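Textile bench notebook, Batwood workroom
December 15, 2020

Subject: black garments on the white table. Folding procedure, contrast, crease recovery. Continues the October pages on light-colored cotton.

The October batch was white and gray, and most of the trouble was glare. Today was all black. The problem is the opposite one: the outline against the tabletop is very clear, and everything inside the outline disappears. A fold lying on top of another fold reads as one dark area. Sleeve position has to be found by feel or from the edge shape.

Setup unchanged. White table, green piece at the left end, overhead lights on, blinds closed. Garments came out of the Pesier bin, washed once in Saneo unscented and dried flat. Room at 23 C when I started. I did not log humidity. The meter is still on the other bench and reads high anyway.

Each garment starts bunched, gets lifted clear of the table, and is lowered hem first so the bottom edge lands before the rest. Then sides in, then bottom to top. The lift matters more with black than it did with white. While the cloth hangs, the hem is the only line that can be trusted, and whatever print there is gives the orientation. 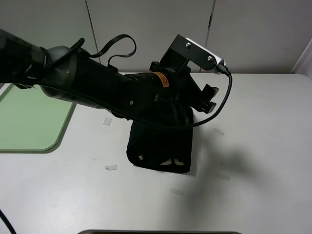 Prints are worth a paragraph. A plain black shirt has no front or back from a distance, and the neck label is usually buried. Anything pale on the fabric, even a small piece of a graphic at the edge of a fold, settles which side is up. I would sort the bin by this before the next session: printed first, plain second. Plain ones took longer to orient every time, and I had to turn 2 of them over after the first side fold and start again. Those are marked R in the log sheet.

Shadows are the second issue. A hem held just above the table has a soft shadow under it, and where the cloth is low the two are hard to tell apart. Tried moving the desk lamp to the right end. This made the shadow narrower and harder, with no real gain in reading the hem. Put it back. A diffuser over the lamp might be better - there is a sheet of tracing paper in the Mạch drawer that is large enough. Not tried yet.
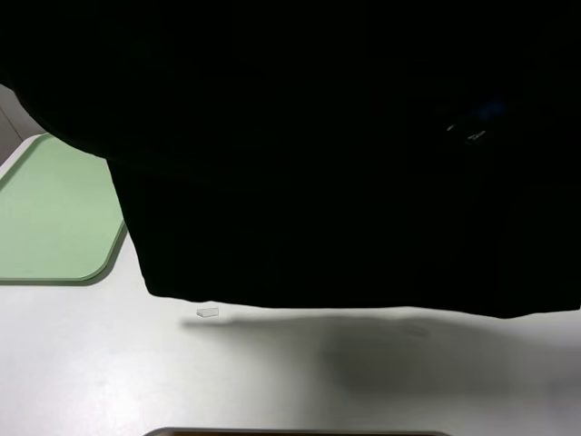 Hem just above the table, green piece at left. Small dark blue patch at upper right of the cloth.

Hem waviness: knits do not hang straight, and the low point of the hem touches first and drags. If the cloth is lowered straight down, the low side bunches under itself. Lowering it with a slight sideways pull takes most of this out. The pull should be away from the green piece, otherwise the fabric catches on its edge and stays there. I would move it further left, but then it is out of reach for the finished stack. Leave it for now.

Crease recovery, short version. Smoothed flat and left alone, the black cotton holds a faint ridge where the fold was. Under a 100 g bar the ridge is lower but still there when I run a thumb across it. I did not see a difference between the first and second wash groups, though the sample is small and I was judging by touch. A raking light would show it properly. The sheen on black knit helps here, as the top of a ridge picks up light before the rest of the surface does.

Lint is a nuisance. Every pale fiber from the October cotton shows on black. Wipe the table before black garments, and roll the garment itself if the print is being used for orientation, as a piece of lint can pass for a mark at first glance.

Check also that nothing on the tabletop can snag. Old tape is the usual culprit. The edges lift with wiping and knit catches on them. 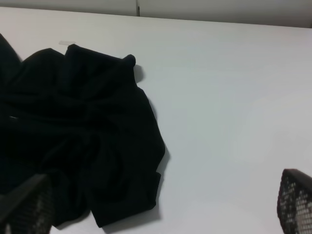 To do before the next black batch

- Sort Pesier bin, printed and plain in separate piles.
- Tracing paper over the desk lamp, compare hem shadow with and without.
- Bring the humidity meter back and check it against the one in the storeroom.
- Go over the tabletop for tape and residue.
- Repeat the crease test with raking light, same 100 g bar, and write down the time under load. Today I forgot to.
- Copy the R entries into the main log.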